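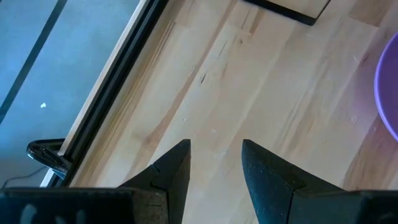
Figure 1. Work table from the wrist camera, gripper open, purple bowl at the right.

Progress report: Kitchen and counter chores with one robot arm
Prepared for Paltent by Oliwia Kwiatkowski, Valtunwood
Period covered: up to the end of August

1. Purpose of this period

In our proposal we promised to answer a simple question: which small chores can a robot arm do today in a home kitchen or behind a shop counter, without a person standing next to it? We chose four chores together with Marcus Lindgren at the start of the project. They are clearing bowls from a table, putting cups on a tray, wiping a counter, and folding a small towel. In this period we worked on the first two. The wiping and the folding are planned for the next period.

2. What was done

The table is now fixed in its final position and we do not move it anymore. In the spring we lost many days to this point, as even a small shift of the table made our older recordings less useful. The wooden top stays as it is. We considered to paint it in one color, but a real kitchen table has grain, marks and crumbs on it, and the system should learn to work with them.

We recorded 80 demonstrations of bowl clearing, guided by hand by two operators. The operators were asked to work at a normal speed and to leave their mistakes in the recording if they could correct them. After training, the arm was tested with bowls in places which it had not seen before.

3. Results

Bowl clearing is the chore where we can report real progress. When the bowl stands alone and has free space on all sides, the arm takes it by the rim and moves it without help in most of the trials. When the bowl is close to the table edge or touches another object, the result is much weaker. The usual failure is that one finger comes down on the rim and pushes the bowl away, and then the arm closes on air and continues as if it had the bowl. A person would notice this at once. Our system does not notice it yet, and I consider this the most important open problem.

Cups on a tray is not ready. The arm can pick up the cup, but it releases too early or too high. We do not want to give a success rate for this chore before the release is corrected.

Speed is also a concern. A person clears a bowl in a moment and thinks about something else. The arm needs three attempts on a difficult bowl, and the time for this is too long for a shop in busy hours. For a home in the evening it could be acceptable.

4. Visit to the shop partner

We spent one afternoon at Fuchs, where the staff showed us their counter work. Their opinion was useful and a little sobering. For them the clearing itself is a small part of the work. The larger part is deciding what is finished and what a customer still wants to use. We had not included this decision in our plan, and we propose to discuss it with you before the next period.

5. Changes to the plan

The comparison with the Junadent software is moved to the next period. It was not possible to install it in time on our computer. The budget is not changed by this.

6. Next steps

- Add a check after each grasp, so that the arm knows if it holds something.
- Correct the release height for cups and repeat the tests.
- Start recordings for counter wiping.
- Agree with Marcus Lindgren on how much help from a person is allowed in the final test.

For the last point we would need your answer before we start the wiping recordings, because the test rules decide how we record.

Oliwia Kwiatkowski
Valtunwood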